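> 2024/05/22，Lamai Wiriya 写道：
>
> 各位好，潜水很久，第一次发言。我要把一盏 Nygård 的旧台灯寄给外地的表姐，玻璃罩，铁底座，两样拆开以后分量差得很多。手边有一只从 Pokach 买来的大纸箱，还有一大卷气泡膜，别的什么都没有。
>
> 想请教几件事：
>
> 一、底座和玻璃罩能不能放同一只箱子？
>
> 二、气泡膜的泡泡朝里还是朝外？网上两种说法都有，吵得很凶。
>
> 三、箱底要铺多厚？我铺了一层，用手一按就碰到纸板了。
>
> 四、胶带用 Petell 的行不行？便宜的那种我用过，冬天会自己翘起来。
>
> 五、箱子太大，上面空了一截，是裁箱子还是塞东西？
>
> 另外如果有人愿意讲讲十二月那次一起打包的经验，我很想听，那时候我还没有订阅。
>
> 先谢谢了！
>
> Lamai

Lamai 好，欢迎冒泡！（在这个列表上说"冒泡"还挺应景的。）

看到你的信我高兴坏了，昨晚本来打算早睡，结果翻出两只旧箱子在地上摆弄到很晚。你问的每一条我都有话想说，就按你的顺序来，啰嗦的地方请多包涵。

> 一、底座和玻璃罩能不能放同一只箱子？

能，但我会让它们在大箱子里各住各的小箱子。

铁底座最可怕的地方是它会走路。运输途中箱子被横着放、竖着放、倒着放，重的东西每次都往低处挪一点点，挪上一路，再厚的膜也会被它挤开一条道，最后它就贴到玻璃旁边去了。我自己第一次寄灯就是这么坏的：玻璃罩包得像个枕头，底座只随便裹了两圈，到了以后底座完好无损，灯罩碎成一包。现在想起来还心疼，那个罩子是奶白色的，边上有一圈很浅的波纹，再也没碰到过一样的。

所以我的做法是：底座单独裹好，放进一只刚好装得下的小纸盒，盒子四角塞实，封死。玻璃罩也一样，另找一只盒子，比罩子每一边都宽出一掌。然后把两只小盒放进你那只大箱，底座的盒子在下，玻璃的盒子在上，中间隔一块平整的硬纸板，纸板的大小要和大箱的内壁一样，紧紧卡住。这块纸板特别管用！它把重量摊开了，底座再怎么想往上蹿，撞到的也是一整面纸板，撞不到某一个点。

找不到合适的小盒也没关系，从旧箱子上裁几片瓦楞纸，绕着底座围一圈，用胶带粘成一个筒，上下再各盖一片，效果差不多。我家里就攒着一叠裁下来的纸板，靠在门后面，每次有人来都问我是不是要搬家。

电线别忘了。线和插头要单独绕好，用一截纸胶带束住，插头用小块膜包起来。插头的金属片特别硬，在箱子里甩来甩去，比什么都能磕。千万别把线缠在灯罩上，有人觉得这样省地方，可是线一拉紧，玻璃口沿就受力了。灯泡请取下来，单独寄或者干脆让表姐在当地买一只。

如果底座真的很沉，沉到你一只手提不起来，那就分两个包裹吧。多付一份邮资，换一个安稳觉，我觉得值。

> 二、气泡膜的泡泡朝里还是朝外？网上两种说法都有，吵得很凶。

哈哈，这个列表也吵过！存档里有一整串，标题就叫"朝里朝外"，前前后后好多封，谁也没说服谁，我倒是看得津津有味。

我自己是看东西。玻璃罩这样表面光滑又怕碰的，我让泡泡朝里，泡泡一粒一粒托着玻璃，受力的点多，而且平的那面在外头，胶带贴得牢，撕起来也干净。底座有棱有角，我反过来，让平的一面贴着铁，泡泡朝外，因为尖角顶着泡泡很容易把它顶破，顶破一粒就少一粒的弹性。

不过上漆的、镀金的、表面有老旧涂层的东西，别让膜直接贴着。泡泡会在软漆上压出一圈一圈的印子，放得久了擦都擦不掉。先包一层无酸的薄纸，或者洗干净的旧棉布，再上膜。Nygård 的旧底座我见过两种，一种是哑光黑漆，一种是烤漆的墨绿色，后面这种的漆摸起来就有点软，特别容易留印。你的如果是墨绿的，薄纸不要省。

裹的松紧也要讲一下。很多人裹得太紧，像给人绑绷带，泡泡全都扁了，等于没裹。裹好以后你用手指按一按，应该能感觉到它弹回来。转一圈，贴一小条胶带定住，再换个方向转一圈，这样横竖都有，边角不会露出来。玻璃罩的开口里面也要填，用揉松的纸团轻轻放进去，塞到不晃就停，别往里捅。罩子里面空着的时候最脆，外面一压，力没地方去。

> 三、箱底要铺多厚？我铺了一层，用手一按就碰到纸板了。

你这个测试的办法很好，就是要这么按！一按到底就说明不够。

我的标准是拳头：把拳头放上去，身体稍微压一点重量，拳头下面还有一层软的东西在顶着你，这就可以了。按不到纸板为止，该加就加。膜铺进去的时候不要一张一张平平地叠，叠得太整齐的话中间没有空气，反而硬。我喜欢把膜抖开，松松地团一下，让它自己在箱底蓬起来，再用手把四个角推满。角落是大家最爱偷懒的地方，可是箱子摔下来十有八九是角先着地。

放进底座那只盒子以后再按一次。它会把底下的膜压下去一截，如果压完以后按着发硬，就把盒子拿出来补。这一步很烦，我知道，箱子都快装好了又要掏出来，可我每次偷懒都后悔。

再有就是箱底外面。纸箱底部那道缝，只在正中贴一条胶带是不够的，两头的边也各贴一条，贴成一个"工"字。底下这道缝要扛全部的重量，先把它贴好，再翻过来装东西。曾经有一回我装得兴高采烈，抱起箱子走了几步，底座从下面慢慢地、很有礼貌地滑出来了。砸到的是拖鞋，脚没事。

> 四、胶带用 Petell 的行不行？便宜的那种我用过，冬天会自己翘起来。

Petell 我手边正好有两卷，一卷透明一卷牛皮纸的。说说我自己用下来的感觉，别人可能不一样。

透明那卷粘得快，声音也大（我家猫一听到就跑），贴在新纸箱上很牢。旧纸箱要小心，表面有灰有毛的话，胶带粘住的其实是那层灰。先用干布把要贴的地方抹一遍，再贴，贴完用一张旧卡片使劲刮几下，把气泡刮出去。刮和不刮差别很大，你试一次就知道了。

牛皮纸的那卷我更喜欢，撕起来不用剪刀，上面能写字，收件人拆的时候也容易。要过水的湿胶带我还没机会试，谁有经验请务必写一封，我想知道很久了！

至于冬天翘边，我猜多半是贴的时候箱子太凉。去年十二月那次我们就吃了亏，箱子从外面搬进来立刻就贴，第二天一早一看，胶带一条一条地翘着，像刚睡醒的头发。后来把箱子在屋里放一阵再贴，就没有再翘。Lamai 你现在寄，天气暖，不用太担心。

旧箱子上原来的胶带要不要撕？我的看法是能干净撕下来的就撕，撕不下来、会带起一层纸皮的就留着，在上面压一条新的。硬撕会把纸板的面层撕薄，那一块以后就软了。留点残胶没什么要紧，贴不到新胶带的地方随它去。旧的面单和条码一定要盖掉或者涂黑，这件事比胶带本身还要紧，我有一只箱子就是因为旧条码没盖，绕了一大圈又回到我家门口。

> 五、箱子太大，上面空了一截，是裁箱子还是塞东西？

看空多少。空一点点就塞，空一大截就裁。

塞的话，纸团、膜、旧毛巾都行，塞到箱盖合拢的时候要稍微用一点力往下压，合上以后双手抱着轻轻摇，里面没有动静，就对了。听见一点"咕咚"都不要放过，打开来找，多半是某个角空了。

裁的话特别好玩，我每次都抢着做。把箱子四个角的竖棱从上往下划开，划到里面东西的高度再高出一点点，然后用尺子压着，拿一把钝刀的背或者圆珠笔沿着新的高度划一道压痕，把箱壁往里一折，就有了新的箱盖。原来的盖片太长的话剪掉一截。裁完的箱子矮矮胖胖的，非常可爱，而且不浪费填充，堆起来也稳当。压痕要压在里侧，划的时候别太用力，划穿了就只能贴胶带补。

有人问过能不能不裁，直接把盖片互相交叉着插进去，不用胶带。自己家里收东西可以，寄东西请不要。交叉以后正中间会鼓起来一个包，别的箱子一压就塌。

报纸团我也用，但要提醒一句：油墨会蹭色，别挨着浅色的东西。碎纸机出来的纸条看起来蓬松，一路颠下来就沉到底了，而且拆的时候满屋都是，表姐会恨你的。泡沫粒我不太喜欢，轻的东西还行，重的东西在里面像在沙子里一样往下钻。

> 另外如果有人愿意讲讲十二月那次一起打包的经验，我很想听，那时候我还没有订阅。

愿意愿意！我等人问这个等了好几个月了。

那次是把 Hisomen 旧货仓清出来的一批杯盘灯具分寄给各地的人，仓库要退租，东西又不能丢，于是在列表上喊了一声。登记下来有 1316 件，大的有落地灯，小的有盐瓶盖子。膜买了 300 米，我看着那几大卷的时候觉得一辈子都用不完，结果最后一晚是剪着边角料用的。箱子是 Pokach 送来的，一共四种尺寸，其中最大的那种谁都抢着用，因为什么都装得下。教训就在这里：装得下不等于合适，大箱子装了重的东西就没人搬得动，装了轻的东西又要填一大堆膜。到第二天我们才定下规矩，一个人搬不起来的箱子必须拆成两箱。

邮资那边，超过 15 公斤要换一档，所以门口放了一台秤，封箱之前先上去站一站。（我是说箱子站上去。也有人自己站上去了，下来以后就不太说话。）

还有一件事帮了大忙：分工按步骤分，不按东西分。一开始每个人从头到尾包自己那一堆，满桌子剪刀胶带找来找去，谁都嫌自己手慢。后来改成折箱子的只折箱子，铺底的只铺底，裹东西的坐成一排，封箱的守在最后。我负责铺底，铺得太开心了，回家做梦都在抖膜。坐着裹东西的几位聊了一整天，把彼此家里有几口锅都聊清楚了。

清单写两份，一份放在箱子里最上面，一份留底。放在里面的那份不要压在箱底，别笑，真有人压过，收件人拆到最后才知道里面应该有一对杯子，另外一只已经跟着膜进了垃圾袋。小件要用亮颜色的纸或者布条系一下再裹，这样拆的人一眼就能看见。盐瓶盖子裹在透明膜里，和一团空膜长得一模一样。

收到回信说有破损的有几家，坏的几乎都是带把的杯子，把手那里断开。事后大家讨论，觉得应该先在把手的空当里垫一小卷膜，再裹整个杯子。我后来寄杯子都这么做，到目前为止都平安。你的灯如果有伸出来的开关旋钮或者挂钩，也请照这个思路，先把凸出来的地方垫平，再裹外面。

拆箱那一头也想请你跟表姐讲一声：用刀的时候刀片只伸出一点点，沿着缝走。我见过一只包得完美无缺的灯罩布面，到家以后被开箱的那一刀划开了。可以在封口的胶带底下先垫一条窄纸板，这样刀怎么划都碰不到里面，我管它叫"刀垫"，名字土，但是好用。

保价的事我不懂，各家规矩不同，你问窗口最稳妥。不过装箱的每一步拍一张照片总是好的，空箱一张，铺底一张，放进去一张，封好一张。

对了，膜收到以后请表姐别扔！只要没破，可以用很多回。我有一块膜来来回回跟着我走了好几座城，上面还留着别人的笔迹。卷起来用布条扎好，放在通风的地方，别晒太阳，晒久了会发脆。纸箱压平，立着放，别平着堆在地上，受了潮的纸箱看不出来，一装重的东西就软下去。

差点忘了，Lamai 你最好先做一次空跑：什么都不贴，把小盒、纸板、膜都放进去，合上盖，看看高度对不对，再全部拿出来，正式装。我每次都这么来一遍，家里人说我像在彩排。可是彩排完了真的很顺，手边缺什么也早就知道了。

寄出去以后一定来报个信，灯亮了没有，玻璃罩是什么样子，我们都想知道。如果你愿意拍一张它在表姐家桌上的样子发到列表上，那就更好了。附件请小于 1000 KB，不然会被服务器退回来，我已经替大家试过很多次了。

下面把我给列表整理的装箱笔记附上一小段，整份还没写完，先贴跟你有关的，欢迎大家挑毛病。

祝打包顺利！ 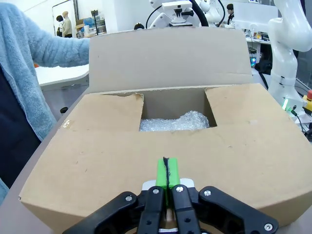

**装箱笔记 · 箱底与填充**

纸箱敞着口，透明的气泡膜先进去，铺满箱底再谈别的。膜皱一点没有关系，蓬松就好。四片盖子在装箱的时候最碍事，两侧的老是往里倒，手一伸就刮到袖子。可以把它们全部往外翻，用一小条纸胶带暂时粘在箱壁上，装完再放开。

箱面有些擦痕和小黑点的纸箱照样能用。要看的是竖棱和底缝：用拇指沿着竖棱按下去，硬的留着寄东西，软的拿来裁隔板。

铺底的人站在箱子短的一边比较顺手，两只手都够得到远处的角。两个人一起装，一个扶盖，一个放东西，放的人说了算，扶的人别急着松手。

重物入箱前，把膜在中间压出一个浅浅的窝，东西坐进窝里，四周的膜会自己拢上来，再把缝隙补满。轻的、怕压的放在隔板上面，口沿朝上，周围一圈填到和它一样高，最后再盖一层膜。

待补：圆底的东西怎么固定；细长的灯杆要不要用纸筒；湿胶带（等有经验的人来信）。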